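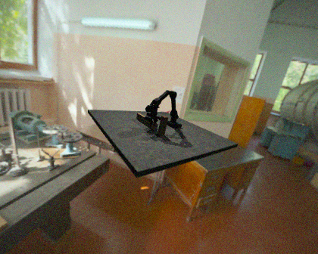 2019-01-19

So I have been thinking about lentil soup since I woke up, and I mean properly thinking about it, the way other people think about vacations. My shift got swapped, so I had the whole afternoon to myself, and the only sensible thing to do with it was stand over a pot.

The soup is the one Essam Belkadi made when we all shared the house in Brosham. He made it every single night of Ramadan (I wasn't fasting, but I was always first at the table, which he never let me forget) and I have been trying to get it right ever since. Mine comes out fine. His came out like something you'd drive 100 miles for.

I finally texted him this morning and asked for the recipe. What I got back was "onion, lots, red lentils, cumin, you know the rest." I do not know the rest, Essam! I wrote back asking how much cumin and he sent me a thumbs up.

Okay, so what I did. Two big onions, sliced thin, cooked in olive oil on low until they went brown and sticky. It took forever and I ate a good spoonful of them standing at the stove. Then a carrot, garlic, a heap of cumin, a little turmeric and a cup and a half of red lentils, rinsed until I got bored. Six cups of water on top. No stock this time. I've always used stock, and I had a hunch that was where I kept going wrong.

While it simmered I went looking for a lemon and found I had none, so it was coat on, boots on, down the hill to Tesura for one lemon. I came home with one lemon, flatbread, a bag of dates, fancy olives and a cheese I can't pronounce. The receipt is on the fridge and I'm not looking at it.

By the time I got back the lentils had gone completely soft and caught a tiny bit on the bottom. I scraped around the stuck part, whizzed up half the pot and left the other half alone, squeezed in the whole lemon, and put a bit of butter in because it's January and I felt like it.

And it was so close! The color was right, and that sweet oniony thing was finally there. Something is still missing, though. I'm thinking coriander, or maybe he toasted the cumin first? I had two bowls with the flatbread and then a third, smaller one over the sink.

There are four tubs in the freezer now, and I wrote "NOT CHILI" on the lids after what happened in May. Essam wants a picture of the next batch. He can have one when he tells me about the cumin.

Dates and tea for dessert. Going to bed full.

3 comments

marnie_k: Toast the cumin! Whole seeds, dry pan, then crush them. You'll smell it when it's ready.

Soupdragon: I do mine with a pinch of dried mint at the end. What happened in May??

Pell: made this tonight with one onion as that's all I had, kids ate it, thank you

Older entry | Newer entry | Recipes | About me

Contact | © 2019 All my own words and crumbs | Back to top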